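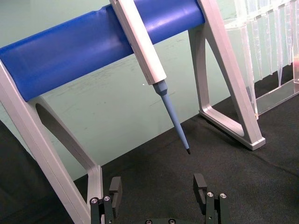 Projects > Media and Society > Student reports > Getting Brudov on the air

6 min read

Getting Brudov on the air: a report on our public history podcast

Our group was asked to make political theory appealing to people who had not asked for it. We chose Brudov, a small-town printer and pamphleteer who wrote at punishing length about who should own the presses, and we gave ourselves 5 episodes to do it in. The finished series is called Jiter, after the newspaper he edited until his subscribers stopped paying.

Background

Brudov's main work, the Akasberg Letters, runs to 251 pages in the only English translation our library holds. It was written to the typesetters of Akasberg, who were on strike and presumably had the time. Most of what has been published about him treats the Letters as a footnote to bigger names. We wanted to know whether a general audience would sit through the footnote.

We also looked at how other educational programs handle this sort of material. They favour a young presenter, an old photograph and a great deal of piano. We could afford the presenter.

Method

We wrote the scripts over the fall term and recorded in March. Each episode takes one letter, sets out the argument in everyday language and then lets two of us disagree about it. The disagreements were scripted at first. By the third episode they no longer needed to be.

To test the series we held a listening session with 7 students from outside the department. They heard the first 3 episodes, filled in a short questionnaire after each and were paid in pizza, a form of compensation Brudov attacks in Letter Four (he has soup in mind, but the principle carries over).

Results

Listeners followed the argument about wages well. They did less well on the theory of the press, which our questionnaire called "central" and one respondent called "the bit with the vowels". The rap we put at the top of episode two was remembered by everyone and liked by none of them. It rhymed Akasberg with "task work".

The most useful comments concerned tone. Several listeners felt we were selling Brudov to them, and one asked whether the university was sponsored by him. On listening back, we can see the problem — we call him "surprisingly modern" in every episode, usually before quoting something that isn't.

Discussion

Brandão's essay on state radio argues that popular formats flatten a thinker into a mascot. We began the project disagreeing with Brandão and had a cartoon Brudov on our cover art by the midterm. We have since taken off his sunglasses.

We would drop the rap, keep the arguments and give the hostile reviews of the Letters an episode to themselves. They are shorter than the Letters and better written. The last two episodes still need a proper listening test, and the pizza budget has been spent.

Related reports
Strike songs and who got paid for them
The campus newspaper in the age of the group chat
Reading manifestos aloud: a pilot study
Statues, plaques and the people who walk past them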